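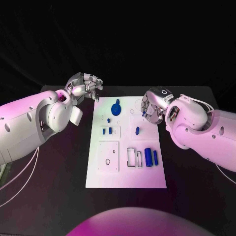 How do you stop small parts from wandering off while you're putting something together? Draw around every piece on a flat board before you start, and keep each piece on its own outline until you need it.

I've been doing it this way since June and I'm a bit evangelical now, sorry. It started with the old Danzer mantel clock I bought at the Clestbridge market (80 dollars, not running, one foot missing, I loved it immediately). I took it apart over a long evening with a cup of tea and a muffin tin, and every cup of that tin had a label on a bit of masking tape. Lovely system. Then I bumped the tin with my elbow. I was still finding screws in the rug a fortnight later, and one of them turned up in my slipper.

My friend Divya Chacko did a repair course years ago and she was very kind about it, but she did say a muffin tin is for muffins. She traces everything. Flat board, dark marker, one shape per part, and if it can't stand up by itself it gets a slot or a hole to sit in.

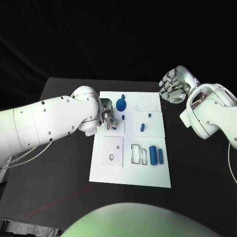 Choosing the marker took me longer than it should have. I tried pencil first because I didn't want to ruin the board, and pencil is useless under a lamp – it goes all shiny and you end up tilting your head like a cockatoo. Brown wasn't much better. Go black on white, nice and thick, like the large circle with the smaller one down to its left and the little rectangle off to the right. Three shapes you could tell apart from across the kitchen! That's also why I don't bother writing names inside them any more. If I've got a round thing in my hand, I look for a round thing on the board, and if there are two round things I look at the size. My first board had so much writing on it I had to put my glasses on to find a washer.

The board itself is just an offcut from the shed, painted white. Two coats, light sand between, and leave it overnight even if you're impatient (I was impatient, and there's a thumbprint in the corner to prove it). Put it on a dark table if you have one. Mine is a pale pine thing so I throw an old navy towel down first, which has the bonus of catching anything that rolls.

Divya Kaimal – yes, I have two Divyas, it makes group messages very confusing – asked me whether it's worth doing for something simple like a toaster or a pepper grinder. I'd say try it on the pepper grinder. I did ours and it took me one cuppa to trace and less than that to put back together, and it grinds properly now for the first time since we moved to Lodell.
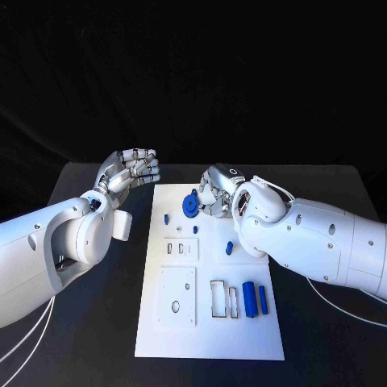 Colour is the other thing I've changed my mind on. I used to leave parts whatever colour they came, so I had grey bits on a grey tray and a fair amount of swearing. Now anything I make or replace myself gets painted one strong colour, and blue is my favourite for it. A blue pulley sort of gear on a white board fairly jumps out at you, and so does a little blue peg, even when there's plenty of other stuff sitting nearby. Spacers and flat plates I leave white, so I know they're the plain ones that go underneath. Do test the paint on a scrap before it goes near anything that has to slide into a hole, though. One extra coat on a snug peg and you'll be sanding it for ages. I've got a whole jam jar of pegs that are slightly too fat.

Next up is the sewing machine drawer, which has a runner with 3000 tiny fiddly bits in it (fine, six), and I still need to find a foot for the clock. If anyone has a spare brass one, round, a bit squat, let me know in the comments.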